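Whiteout (weather)

A whiteout is a condition in which snow, cloud and light blend so completely that the horizon vanishes. It is one of the strangest and most wonderful tricks that winter weather can play on the human eye! Shadows disappear, slopes seem to flatten, and a walker may be unable to tell a snowbank from the sky.

There are two main kinds. In a blizzard whiteout, wind fills the air with falling or drifting snow. In an overcast whiteout the air can be perfectly clear – light simply bounces back and forth between the snow and an even layer of cloud, and arrives from every direction at once.
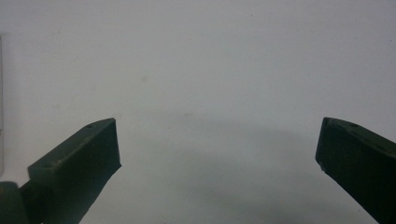 Marit Bråten writes in her Hovby winter journal that the loss of scale bothered her far more than the loss of distance: a lump of ice 7 meters away looked to her like a hill on the far side of the valley.

Pilots, skiers and drivers all have good reason to respect the effect. Someone on foot may feel dizzy, or even fall over while standing still, as the brain hunts for a level line. Ski areas often mark runs with colored poles, and at Hovby the high trail has 100 of them, replaced each September before the first snow.

The overcast kind is most common over polar ice sheets, where smooth snow can run on for huge distances, but any broad snowfield will do. Painters and photographers love it too, and a single dark rock or bird can look as if it is floating in empty space.

See also: Flat light, Ground blizzard, Diffuse reflection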